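4. Setting up the pantry humidity monitor

Applies to the Sasevard base unit and up to 3 Cinach sensors. If you bought the older Orakzai kit, the sensors look alike but pair differently; see section 7 before you go any further.

Before you start

Read this section through once. The quick-start card in the box claims the whole job takes a few minutes. It leaves out the settling time, and a sensor that hasn't settled will give you a number that looks fine and means very little.

You will need:
The base unit and its power cord
One or more sensors, with batteries
A small jar with a lid that seals
Table salt and a spoonful of water
A pencil and something to write on

The phone app is optional. Everything in this section can be done from the buttons on the base unit, and I would do it that way the first time.

4.1 Placing the base unit

1. Put the base unit on a shelf or counter outside the pantry, at least 3 feet from the stove, the dishwasher and any kettle.
2. Plug it into a wall outlet. Avoid power strips that get switched off at night. The unit keeps its settings but loses its log.
3. Wait for the screen to stop blinking. If it is still blinking after 3 minutes, hold the left button until the screen goes blank, then let go.

Note: The sales page says the signal reaches 100 feet. Treat that as a figure from an open field. Through one plaster wall and a shut door, expect a good deal less, and test it yourself as described in 4.4.

4.2 Pairing a sensor

1. Slide the back off the sensor and pull out the plastic battery tab.
2. Hold the sensor within arm's length of the base unit.
3. Press both buttons on the base unit together. The word PAIR shows on the screen.
4. Press the small button inside the sensor once. Pressing it twice cancels pairing and gives no sign that it has done so.
5. Wait for a channel number. Write the number on the back of the sensor in pencil.
6. Put the back on and repeat for the next sensor.

If PAIR stays on the screen, take the battery out, leave it out while you find your glasses or make a cup of tea, and start again from step 2. Moving to a different room rarely helps, whatever the help page says.

4.3 Checking the reading

Do not skip this. Cheap humidity sensors drift, and so do some that aren't cheap. The unit has an "auto-calibrate" setting which adjusts each sensor toward the average of the others. If two of them are wrong in the same direction, the good one gets dragged along with them. Leave it off.

1. Put two spoonfuls of salt in the jar and add water a few drops at a time until it looks like wet sand. There should be no standing water.
2. Set the sensor inside on an upturned bottle cap so that it stays clear of the salt.
3. Close the lid and leave the jar overnight in a room that keeps a steady temperature.
4. Read the humidity on the base unit without opening the jar. It should be near 75 percent.
5. Write down the difference. Enter it under OFFSET, using the right button to go up and the left to go down.

Caution: Salt water will ruin a sensor. If any gets on the vents, do not try to blow it out. Remove the battery and contact the seller.

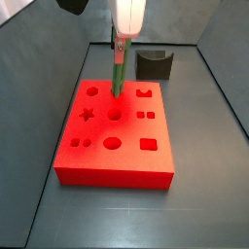 One check at one humidity level tells you about that level and not much else. A sensor that reads true in the salt jar may still be off in a dry cupboard in winter. For flour, rice and crackers this probably doesn't matter. For seeds you are hoping to plant in April, I would want a second opinion from another meter.

4.4 Placing the sensors

1. Start with the middle shelf, toward the back. Air near the door changes every time someone wants a snack.
2. Keep the sensor off the wall by the width of a finger. Outside walls are often colder, and the reading next to them runs high.
3. Shut the pantry door and walk to the base unit. The signal mark should show within a few minutes.
4. If there is no mark, move the base unit first. Shifting it a foot to one side is often enough.
5. Leave everything alone for a full day before you believe any number.

Do not put a sensor inside a bag of food. The Grirport brochure that comes with some kits shows it done with rice, and gives no advice about cleaning the vents afterward.

4.5 Setting the alarm

The factory alarm is set too low for most homes and will sound whenever someone boils pasta. After a week of that, people unplug it.

1. Press the right button until HIGH shows.
2. Set it to 65 percent to begin with.
3. Press the right button again for DELAY. Choose 28 minutes, the longest setting offered. A damp spell shorter than that does no harm to dry goods.
4. Leave LOW switched off unless you store something that dries out.

Note: The "freshness score" in the app is worked out from humidity and temperature alone. It does not know what is on your shelves or how long it has been there. I have never found a use for it.

4.6 If something looks wrong

Screen shows two dashes: the sensor has been silent for an hour. Check the battery, then the distance.

Reading never changes: the sensor has most likely failed. Breathe on the vents. If the number doesn't move within a minute, replace it.

Alarm sounds with the pantry dry: look at the channel number. You may be hearing the sensor you put in the basement.

Base unit locks up after an update: hold the left button for 23 seconds. Count it out on a clock, as letting go early only restarts the screen.

Section revised 14 March 2023 by Laiba Dogar. The offset steps in 4.3 replace the earlier ones, which had the two buttons the wrong way around.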